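Der Planer kennt keine Hose

Bei Risstead entsteht Steuerungssoftware für Greifaufgaben an weichen Materialien. Im Gespräch erläutert die Leiterin der Planungsgruppe, warum ihr Team das Zustandsmodell für Textilien verworfen hat.

Die erste Version, intern Fanside genannt, rekonstruierte vor jedem Griff die vollständige Stoffgeometrie. "Das war sauber gedacht und im Betrieb unbrauchbar", sagt sie. Verdeckte Lagen habe das Netz geraten, der Planer habe die Schätzung als Messwert behandelt. Seit August läuft der Nachfolger Valente. Er sagt aus dem Kamerabild direkt eine Folge von Greiferposen samt Öffnungsweite voraus, pro Durchlauf 40 Schritte. Ausgeführt werden davon nur die ersten, dann wird neu geplant.

Die Latenz sei dabei das eigentliche Problem gewesen. Eine Vorhersage dauert bis zu 200 Millisekunden, der Regler darunter arbeitet wesentlich schneller. "Wir stempeln jedes Bild bei der Belichtung und verwerfen alle Schritte, deren Zeitpunkt bei Eintreffen der Vorhersage schon vorbei ist. Vorher hat der Arm an jeder Nahtstelle geruckt." Die Überblendung zwischen alter und neuer Folge übernimmt Arbridge, eine Zwischenschicht aus zwei Prozessen mit gemeinsamem Ringpuffer.

Trainiert wurde mit 864 Demonstrationen, aufgezeichnet mit handgeführten Greifern. Aussortiert wird nach Regeln: Sprünge in der Pose, fehlende Öffnungsweite, Zeitlücken. Eine Sichtprüfung gibt es zusätzlich -- sie betrifft vor allem den Moment vor dem Schließen der Finger, weil dort die meisten Fehlgriffe angelegt sind.
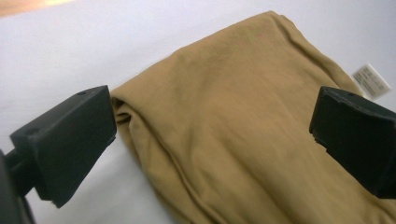 Lässt sich die Greifkraft aus den Demonstrationen mitlernen?

"Bisher lernen wir nur die Öffnungsweite. Die Kraft begrenzt der Regler über den Motorstrom, mit einem festen Wert je Materialklasse."

Als Nächstes soll der Planer eine Unsicherheit mit ausgeben. Bei hoher Streuung würde Arbridge die Bahn verlangsamen und ein weiteres Bild abwarten. Die Schnittstelle dafür ist definiert, der Schwellwert noch nicht.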